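Lai-ching Tai
August 16, 2021

We have had the Brikilari suturing course kit on trial since July and a few people asked for a write-up. This thread is what I have so far. Long, sorry.

What it is: a rental package for programs that already own a surgical robot. You get practice pads, suture packs, a small camera for each instrument wrist, one fixed camera for the bench, and the Zaston software that lines up the video afterward. You supply the robot and the instruments.

Price first, that's what everyone asks. $481 a month for the cameras and software. Pads are extra at $26 each. There's a $267 setup fee, which they waive if you sign for a year. We did not sign for a year.

Setup took me one afternoon. The wrist mounts clip on without tools. The cable routing is the slow part – you have to move both arms through their full range and check that nothing pulls. I got it wrong on the left arm and had to redo it.

The manual is decent. The section on camera focus is not. It tells you to focus at the jaw tips, but the range is so short that the shaft and most of the pad go soft. Pick what you care about and accept the rest.

Pads: soft, closer to tissue than the foam ones we used from Justanitz. The needle goes in with some drag, and if you pull the thread too hard the edge tears. Our residents needed a few tries to back off on tension. I count that in its favor.

Four views from our trial, three from the wrist cameras and the last from the bench camera.
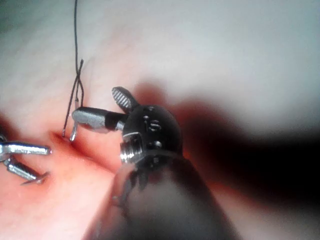
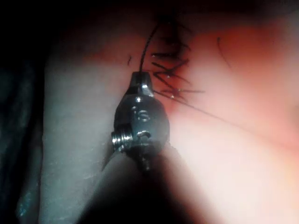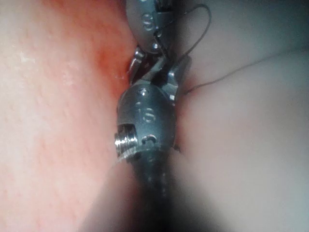

Bench camera, with one instrument in from each side of the incision:

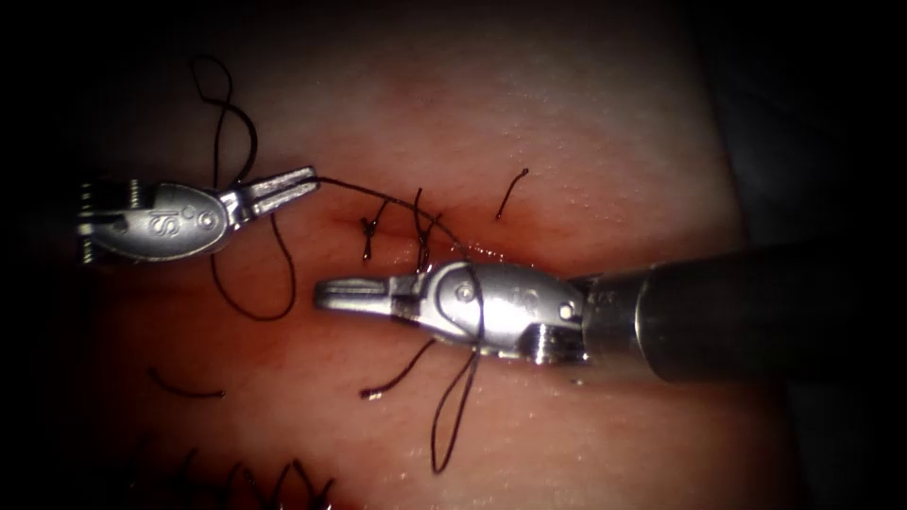 On to the software. Zaston syncs the feeds by itself and did it correctly on all but 3 of our recordings. For those I had to set the offset by hand. It takes a minute once you know where the menu is (under Session, not under Video).

Scrubbing is smooth with two feeds open. With all of them open it stutters on our older laptop. On the desktop in the teaching office it was fine.

You can drop comments on the timeline and send a resident the link. This is the feature we used most. Before, I would stand behind someone and say "you let go too early" and we would both be guessing at which throw I meant.

The automatic scoring I would skip. It gives a number for economy of motion and a number for thread handling, and I could not get either to agree with what our faculty thought. Brikilari says an update is coming. I'm reviewing what we have now.

Thread management is where most of our residents lose time, and the wrist views helped there. From the console it's easy to leave a long tail lying across the next bite and only notice when you grab it by mistake.

Support: one phone call, one email. Dr. Huang on our side asked whether recordings stay on our own drive. They do by default. Cloud backup is a separate checkbox and it was off when we installed it.

Things I'd change: longer cables, a better focus ring, pads sold in a box instead of one at a time. Also a storage case. Everything came in a cardboard tray and the tray is already falling apart.

Would I rent it again? For the block of the year when we have new residents, yes. Year-round, no – it would sit in a cabinet from spring on and we'd still be paying for it.

We have it until the end of the month. If you want something specific tried on it, reply here and I'll try to fit it in. Already on the list: running suture on a curved pad, and using it with only the bench camera to see if the cheaper package is enough.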